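Buvitz Robotics Club – Manipulation Project
Frequently Asked Questions

Who can join the manipulation project?

Any enrolled student at the college, in any major. First-year students are accepted. Members who have not used the arms before complete the bench safety sheet and two supervised sessions before they get a login for the control computer.

What is the time commitment?

One bench session of 40 minutes per week, plus the general meeting. Sessions can be swapped through the sign-up sheet. A member who misses three sessions in a row loses the slot and goes to the end of the waiting list.

How large are the teams?

Bench teams have three or four members. The club currently has 38 members, and at most 8 teams are scheduled in a term.

What does the bench consist of?

Two arms with grippers, mounted at the front of a table inside an aluminum profile enclosure. Patterned panels close off the back and both sides. Tools and small parts are kept in the wire baskets above the table so that the work area stays within reach of both arms. Colored blocks are the standard objects for the first half of the term. A tape measure is kept at the bench for setting start positions. 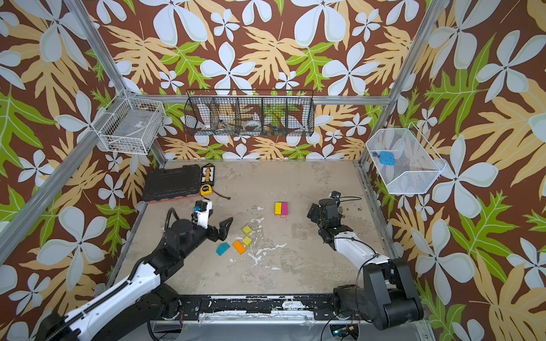
Do I need to know how to program before I join?

Programming experience is optional for the first term. New members start by moving the arms by hand control and recording runs. Script editing begins in the second term, and the club runs an evening Python workshop in October for those who want to start sooner.

What software is used?

Runs are recorded and played back with Jaleo, a control package written by earlier members. It runs on the bench computer only. A read-only copy of the source is available to all members. Change requests go through the project list and are merged between terms – never during a competition month.

What tasks are in the Gittins Cup?

The Gittins Cup is the internal competition at the end of the term. There are three tasks:

Pair: place two blocks side by side with faces touching.
Sort: move loose blocks to marked zones by color.
Handover: pass one block from the left arm to the right arm without setting it down.

Each team gets 20 attempts, divided among the tasks as the team chooses. The division must be handed in before the first attempt.

How is an attempt scored?

An attempt scores full points if the block is released in the target position and stays there until the arms are back at rest. A block that is placed and then knocked by an arm scores half. A dropped block scores zero, even if it lands in the target.

May we use both arms in the Pair task?

Yes. Either arm or both may be used in Pair and Sort. Handover requires both.

Will the table be resurfaced before the competition?

No. The tabletop is scuffed and has black stains in places, and it will be used as it is. Teams that rely on color detection should test against the worn areas as well as the cleaner ones. A threshold tuned on one patch of the table may fail on another. Do not sand, paint or tape over any part of the surface.
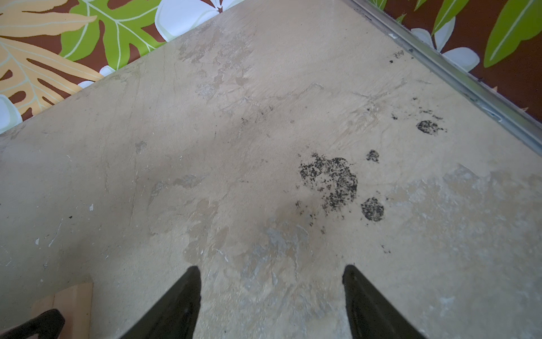

Work surface between the open gripper fingers, with black stains at right.

Can we fit our own gripper fingers?

Only in the Trurnura class, which is a separate entry for modified hardware. Printed fingers must use the existing mounting holes and must be checked by a bench lead before power is switched on. Original fingers go back on at the end of the session.

What happens if an arm stops during an attempt?

Call the stop, press the emergency switch and leave the blocks where they are. If the log shows a hardware fault, the attempt is repeated. If it shows a joint limit or a collision, the attempt counts.

Can recorded runs be used for coursework?

Yes, with the agreement of everyone on the team that recorded them. Export the runs before the end of the term – the bench computer is cleared during the break.

How do I sign up?

Add your name to the list on the club page and come to the next general meeting at 6:30 p.m. Slots are given out in list order.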